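4.2 Keeping hold of the goal when the sensors disagree

We come now to the part of the system that gave us the most trouble and, we will admit, the most pleasure. The planner described in Section 3 hands down a short symbolic goal (an object, a source basket and a destination basket), and it is left to the layer we call Trakila to decide, at every control step, where in the job the robots have got to. Earlier versions of our software, like a good many others, simply counted through a list of stages and trusted each one to finish. That worked nicely in simulation and rather less nicely on the bench at Adura, where a stage would be ticked off while the object was still sitting quite contentedly where it had been all along.

Trakila keeps a belief over the contents of each basket and over whether either gripper is holding something. The belief is updated from two kinds of view, the fixed workspace camera and the wrist cameras, and each gets its own small network with its own calibrated confidence. We held off from merging the two streams into a single network for a long time, partly on the advice of Si-eun Chae, who had seen the merged version learn to ignore the wrist views altogether during her work on Wotau.

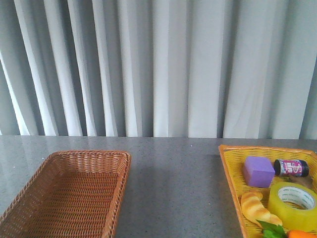 Basket membership is the simplest of the quantities we estimate, and the one on which everything else leans. The fixed-view network takes a crop for each basket and returns a score for every entry in the object list, so an occluded item can keep a middling score without dragging its neighbours down with it. A good deal of overlap has to be tolerated here: with the tape roll, the croissant, the can and the purple cube all lying in the yellow basket, the brown thing tucked in by the can is only partly in sight, and the orange one in the corner shows little more than its top. We therefore never let a low score remove an object from the belief by itself. Removal needs either a grasp event from the same basket or a run of 13 consecutive low scores, a number we settled on in pilot runs and have left alone ever since.

The reverse case, an object arriving, is treated a little more generously. A single confident detection is enough to raise the belief, but not enough to close the task, and the arm is kept under the approach policy until the gripper state agrees. This matters most when the fingers are near the object, as the fixed view cannot easily tell a gripper that is hovering over a thing from one that has taken hold of it. Vilém Vaněk proposed that we treat all such configurations as a state of their own, "near, unresolved", and let the low-level controller carry on moving slowly while the evidence comes in. It is a modest change to the state machine and we were surprised by how many of our old failures it absorbed.

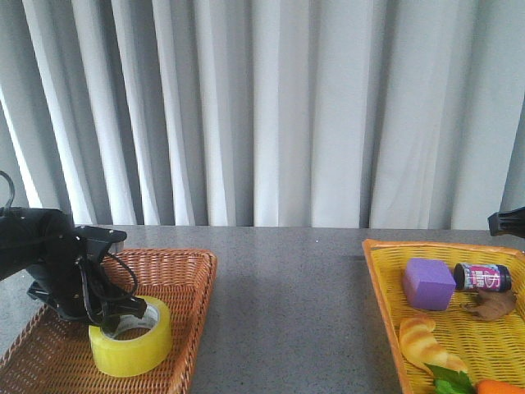
Figure 6. Left arm over the brown basket, with the gripper close above the tape roll.

When the state is near and unresolved, Trakila shifts its weight towards the wrist camera. The shift is gradual and depends on the estimated distance between the fingertips and the target, so there is no sudden jump in the belief as the arm comes down. The wrist network is trained only on close views and is, frankly, rather poor at anything else. Gemechu Woldemariam collected 200 short episodes for it and labelled each by hand, marking the control steps at which contact began and ended. Thin and see-through materials were the awkward ones, and for those we found that the outline of an object was a more dependable cue than its surface colour. The two steps by which a grasp is then confirmed are set out below, in the order in which the controller runs them.

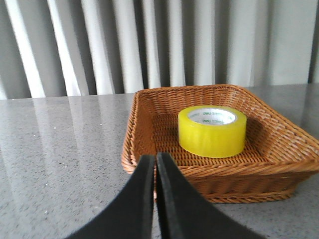

4.2.1 Confirming a grasp

First, the controller closes the fingers to the commanded width and compares this with the measured one. A difference larger than the threshold is taken as weak evidence of a hold, and we do stress the word weak, for a finger resting against the side of a basket will give much the same reading. Second, the arm makes a small lift and the wrist network is asked whether the target has kept its place relative to the fingers. Only when both agree does the belief move to "held". Should they disagree, the arm returns to its pre-grasp pose and the approach begins again, up to the retry limit given by the planner.

We tried to do without the lift, which costs time on every grasp, and Danica Machala spent most of November on a version that relied on motor current instead. It was quicker and we liked it very much, but it proved too fond of false positives on soft objects, and we returned to the lift in the end.

4.2.2 Confirming a release
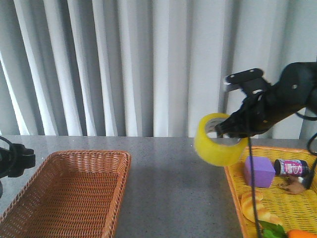

Releases are handled in the same spirit, with the difference that the destination basket must also be consulted. The transport policy brings the gripper to a point over the basket and waits there until the fixed-view network has formed a fresh estimate of what lies beneath, and this estimate is stored as the "before" state. The fingers are then opened, the arm backs away along its approach line, and a second estimate is taken. The release is accepted if the target's score has risen and no other object's score has fallen by more than the margin. Lenka Zeman pointed out to us that a hanging object can raise its own score early, simply by being inside the basket's crop while still in the gripper, and so the crop is masked using the arm's known pose before the first estimate is made.

The Bednárik logging tool records both estimates for every release, together with the gripper width, and we have found these records far more useful for debugging than the task outcome alone. Of the runs we inspected in this way, 19 had been marked as failures by the old stage counter at the release step, and reading through them one by one is what persuaded us to store the "before" state in the first place. The thresholds used in all the experiments of Section 5 are those listed in Appendix B.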